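June, late, kitchen light still on

I was going to do the whole room today and I did one desk. One! But it's the big white one by the brick wall, so I'm counting it as a proper day's work.
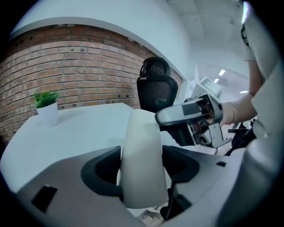 Anyway, I started at 9 with coffee and a lot of confidence, and by lunch I had moved everything off the desk and onto the floor, which felt like progress until I needed to walk anywhere. So many receipts. I found one from Tevetti for 69 dollars and I still can't work out what I bought there (a lamp? we don't own a new lamp). There were 6 pens and I tried every one on the back of it – two worked, so the rest went in the trash and I felt very grown up.

The brick makes a mess, by the way. Every time I lean on it a bit of red dust comes down, and then I wipe the desk again, and then I lean on it again. I used up the end of the Hillik spray and switched to dish soap and warm water, and the soap did a better job! I'm not buying the spray again.

I wanted to put a shelf up on the bricks too, but I stood there looking at the mortar for a while and lost my nerve. Maybe a shelf on the white part higher up? I'd need the ladder, and the ladder is behind the boxes, and the boxes are the whole reason I'm doing this.

Had toast for dinner standing up. Back hurts. Tomorrow the boxes, or at least the top one, and I need to remember to buy trash bags before I start.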